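Ikwood Family Library to Open Toy Lending Room in February

Families will be able to borrow toys the same way they borrow books

IKWOOD -- When the Ikwood Family Library opens its doors at 10 a.m. on the first morning of February, parents and grandparents will find something new waiting for them just past the picture books. The library is opening a toy lending room, stocked with 208 toys, games and puzzles that any cardholder can take home for three weeks at a time, free of charge.

The idea has been a long time coming, and it began, as a good many things at the library do, with a conversation at the front desk. Maricel Navarro, the library's director, remembers a young father asking whether he could check out the wooden train his daughter had been playing with all afternoon.

"I had to tell him no, and I felt terrible about it for weeks," Navarro said. "Children go through toys so quickly, and toys cost so much these days, and closets are only so big. We already know how to lend things and get them back -- we have been doing it with books for years -- so we sat down and started working out what it would take."

What it took was a good deal of help. Tusus, the family-owned toy store on Skirholm Street, gave 65 new items to the collection, and the rest came from neighbors who answered the library's call last fall. Every toy was checked for missing parts, cleaned, and given its own bag and card. Pretend play is the largest section, with kitchens, tool benches, doctor kits and a very well-loved cash register, and there are shelves set aside for building sets, floor puzzles and board games for older children.

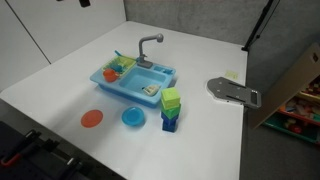

A toy sink with a dish rack, an orange cup and a teal dish.

Olaia Cuesta, who runs the children's programs and will look after the new room, said she hopes families will use it to try things out before they spend money on them.

"My own son begged for a marble run for the better part of a year, and then he played with it twice," Cuesta said with a laugh. "I would have been so glad to borrow one first! And if a child brings home a puzzle and falls in love with it, well, they can come right back and borrow it again."

Cardholders may borrow two toys per child, and larger pieces can be reserved by phone. There are no late fees. A lost puzzle piece or a cracked teacup should simply be mentioned at the desk when the toy comes back, and the staff will take care of it from there.

The first 100 families to sign up will receive a canvas tote bag, sewn by the library's Thursday-free "Stitch and Chat" circle and just the right size for a board game or two. Story time will follow at 11 a.m., with juice and muffins in the reading room.

The library is still accepting toys in good condition, and is especially short of puzzles for toddlers and games that two people can play. Donations may be left at the front desk during open hours. Soft toys cannot be accepted.

Press contact: Dindo Ignacio, Ikwood Family Library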